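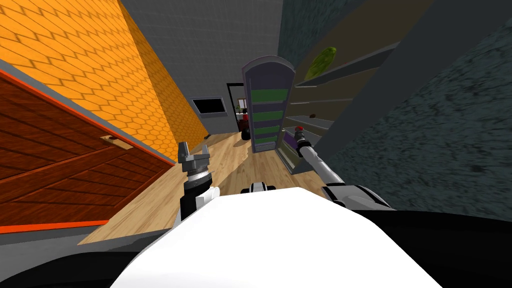 Hernport's answer on the mount offset came in before I had the log open: they say the wrist frame in the Nender model was measured from the flange, so any reach number taken before the July build is 11 mm short. They want the old runs thrown out. I'd keep them and mark them, the left/right comparison still holds within a run.

Nov 8, 2022

Sim only today, corridor room, both arms on. Left has the gray parallel-jaw, right has the slim tool with the red tip. Same controller gains for both, Gratbridge defaults.

Left: open/close commands go through, no drift at the wrist with the arm held vertical. Jaw stays open at reset, leave it that way.

Right: used for the low shelf approach, target is the small purple item. Long segment, so small joint errors show up at the tip. Dropped the speed limit from 2000 to 880 and the overshoot went away. At 700 it was no better, just slower. Staying with 880.

Head view is steeply tilted in this config. Cáceres planner doesn't care, but anyone teleoperating from it will. Check the neck joint default before the next batch.

To do: apply the Hernport offset, rerun right arm at 880, then swap tools left to right and repeat. Old runs go in a folder marked "pre-offset".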